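Licensed Aircraft Maintenance Engineer - Rotary Wing
Stevetti Helicopter Services, Sarmiento Base

Posted October 10, 2018
Reference: SHS-1,296

Stevetti maintains light twin-engine helicopters for coastal patrol and offshore transfer operators. The Sarmiento base has one opening on the line maintenance crew, reporting to the base maintenance manager, Caoimhe Kinsella.

Duties
Carry out scheduled and unscheduled maintenance on airframe, engine and rotor systems
Perform rotor track and balance and record vibration readings
Troubleshoot hydraulic and fuel system defects
Complete work cards and certify release to service within the scope of the license held
Support ship-deck detachments of up to 11 days

Requirements
Current maintenance license with a turbine helicopter rating
At least four years of line or base experience on rotary-wing aircraft
Working knowledge of corrosion control for aircraft operated over salt water
Able to pass an offshore medical and underwater escape training

Experience with composite blade repair is useful but not required. Type training is given at the Usach facility and takes six weeks - travel and lodging are paid by the company. 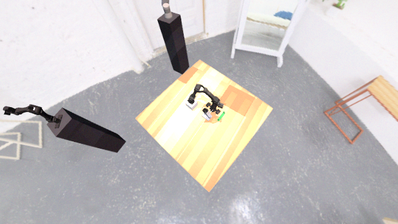

The work pattern is 28 days on, 28 days off. Standby duty is paid at 80 percent of the hourly rate, and call-outs at the full rate plus overtime. Shared housing is provided at Moma, a short drive from the hangar.

Send a resume, a copy of the license and the last two pages of the maintenance logbook to the Stevetti personnel office, quoting the reference number. Interviews include a practical test on a training airframe. The start date is in January.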